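Small dishes: store upside down or right side up?
Board: Kitchen and Tableware > Storage
Started 14 Oct 2026

kurnholm_shelf wrote:
Looking for opinions on orientation. I keep small round dishes foot ring up on a white tabletop between uses. The reasoning is dust: the eating surface faces down and the ring is the only part exposed.
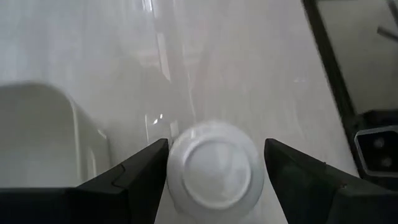 My concern is the rim. With the dish inverted, all of the weight sits on the outer edge, and on a hard top that edge takes every knock. The foot ring is usually left unglazed and is built for contact. The rim is not. I have 48 small dishes and have chipped 2 this year, both at the rim.

poltport48 wrote:
Right side up, stacked, no more than 5 high. The ring is there to carry load. Dust is a rinse.

yu_glaze wrote:
Disagree. Five high is fine for flat saucers. With a curved wall the ring of one dish bears on the glaze of the next and leaves gray marks. Put a paper disc between them or don't stack.

kurnholm_shelf wrote:
Paper discs for 48 dishes is more handling than I want. I may try a thin mat and keep them inverted.

Related question — bowls. Mine stay apart from the small white pieces, the pale green ones over at the right side of the table. They are wider and I have never inverted them. 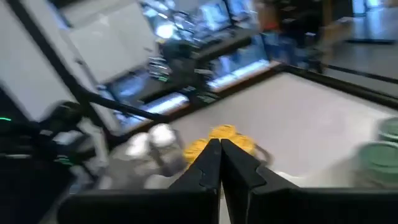 trirkadance wrote:
Leave bowls upright. A wide bowl turned over traps moisture if it went down even slightly damp, and on a smooth top there is no airflow at all. Same applies to your dishes. I weighed a bowl at 374 g dry and it was over 2 g heavier after a night inverted on a wet counter.

poltport48 wrote:
A wet counter is a different problem. Dry the counter.

trirkadance wrote:
Agreed, but people put things down straight from the rack. An unglazed ring also takes up water, so ring up does dry faster. I'd invert on a wire rack first, then shelve upright.

yu_glaze wrote:
Rack first, yes. For the mat, use something ribbed. Flat silicone seals against the rim and you are back to trapped water.

kurnholm_shelf wrote:
Ribbed mat ordered. Dishes inverted on it, bowls upright. Will post again if I chip a third.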